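Mender notebook: gripper tracks, clock offsets and that corrugated ceiling
15 July 2026

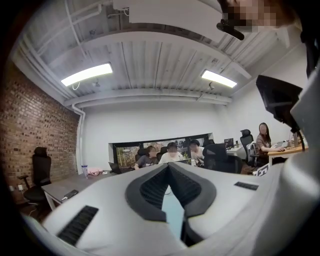 I. Spanos
Perception and tooling, Mudcombe bench

Picking up where I left off, with the track jumps in the hand-held gripper recordings. I had more or less convinced myself that the jumps were a bad calibration file, and I'm a little embarrassed to say I spent the first part of the morning recalibrating before I looked properly at the logs. The new calibration came out so close to the old one that you couldn't have told them apart on a plot. Fine. It is a nice fresh calibration and I have checked it in, so please use it, but it cures nothing.

What I should have done first (and have now done) is run Mender over the whole batch with the verbose flag on. The batch is 29 recordings. Mender passed most of them as clean, patched a handful with small gaps, and refused 2 outright. It was those refusals I wanted. For anybody new to the notebook, Mender is the cleanup pass between the raw recording and the training export: it lines up the image and inertial streams, looks for places where the estimated pose does something a wrist could never do, and either bridges the gap or gives up and writes a grumpy line in the report. I like the grumpy lines. Please don't tidy them away when you refactor the report code!

Both refusals show the same shape. The track is lovely while the camera has mixed things to look at, and then the gripper tips back and the view is largely ceiling. Ours is white corrugated panels with a fat white beam running across, and the ribs repeat, so the matcher can slide along them by one rib or several and be just as happy. Add the fluorescent fixtures, which are bright enough to pull the exposure down, and the features left over are mostly on the pipes and conduits. The brick wall is the opposite sort of trouble. There's plenty of texture, but it repeats too, and out near the rim of a wide lens the courses bend, so descriptors taken there don't agree very well with ones taken near the middle.

The longer of the two bad stretches is 406 frames. I went through it by hand with the feature overlay switched on, which took most of a pot of coffee, and made these notes as I went:

- a good share of the tracked points sit on the gripper itself, on the ribbed pads especially. They don't move relative to the camera, so they vote for "standing still" and vote loudly.
- the old mask covers the fingers but stops short of the big curved housing on the right. The mask was drawn for the previous shell. My fault, I said I would redraw it and then went off to Prorville.
- the little screen on its arm isn't masked at all.
- people and chairs get points too. People shift about. Chairs mostly behave, until somebody rolls one.
- the far window is a real help. The vertical frames and the foliage give corners that stay put for rotation, although at that distance they say next to nothing about translation.

So the first change was the mask. I redrew it to take in the fingers, both grip pads, the housing and the screen, with a soft border so that a slightly different mounting won't leak points along the edge. The mask is now loaded by shell version, and the loader stops with an error if the recording doesn't say which shell it came from. It used to fall back quietly to the default, and that quiet fallback has cost us more time than I care to add up.

Second change: the matcher now checks each candidate against the gyro prediction before it gets a vote. The inertial stream comes in at roughly 400 samples a second, so between neighboring images we have a very decent idea of how far the camera turned. A match that claims we slid along the ceiling ribs while the gyro says the wrist rotated gets thrown out early. I had resisted this for ages on the grounds that it hides clock problems, and sure enough it showed me one straight away. The offset estimate was being taken once at the start of a recording and held. I've made it re-estimate over a sliding window, and it writes the value into the report so that we can all watch it wander.

Results with both changes, rerunning the same batch: the shorter refusal now passes without any patching. The long one passes for most of its length, then still loses the thread near the end, where the tilt is steepest. Mender flags it and cuts there, and I am content with that for now. I would much sooner throw away a tail than feed a bridged guess into the export. One of the recordings that used to pass clean is now marked for a small patch, and on a close look I think the new verdict is the right one, but I'd be glad if someone else opened it and argued with me.

Things I tried that did not help: raising the feature count (more points on ribs, same wrong answer, slower), and equalizing the images before matching (the light fixtures grew halos and the halos grew features, very pretty, no use at all).

Still to do:

- pull the face blurring ahead of feature extraction. At present it runs afterward, so the overlay pictures and the matcher aren't looking at the same pixels, and the comparison plots confused me for longer than they should have.
- send the new mask files to Prorville with a note about shell versions. Their copy of the loader is older than ours.
- try a loop closure that ignores anything above the beam.
- write the tilt warning into the recording screen, so whoever holds the gripper gets a nudge while there's still time to level out. I'd like to have that in before September.

Branch is pushed, tests pass on my machine, and the slow one takes as long as ever. The long recording is saved in the regression folder under "ribs", with the cut point noted in the file beside it.

Search this notebook
Enter keyword Go

Mudcombe bench notebooks | Contact the page owner | Back to top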